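Re: [chores] can they do the kitchen yet?

From our bench, 9 am:
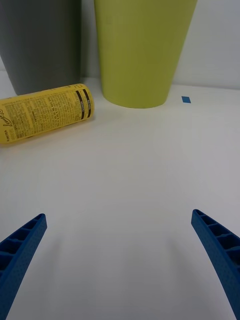 Yellow can on its side, green and gray containers behind it, blue fingers still open.

Segundo Cuadros wrote:
> Draltico told us a machine would clear a kitchen counter by
> December. Is anyone close? My people at Ekgate still put
> everything away by hand.

Close no. Cans standing up, fine. A can lying down is another story - it rolls if the fingers come in crooked, and ours come in crooked a lot. Last batch was 35 tries, 9 good ones. My kid does better and he is not tyring.

Tall tapered containers also a pain, grip slides down the side. Skimex pads helped a bit, $925 a set tho, so no.

Wiping, sorting, ask me in a year. Keep your people.

More tonight if the arm behaves - got to run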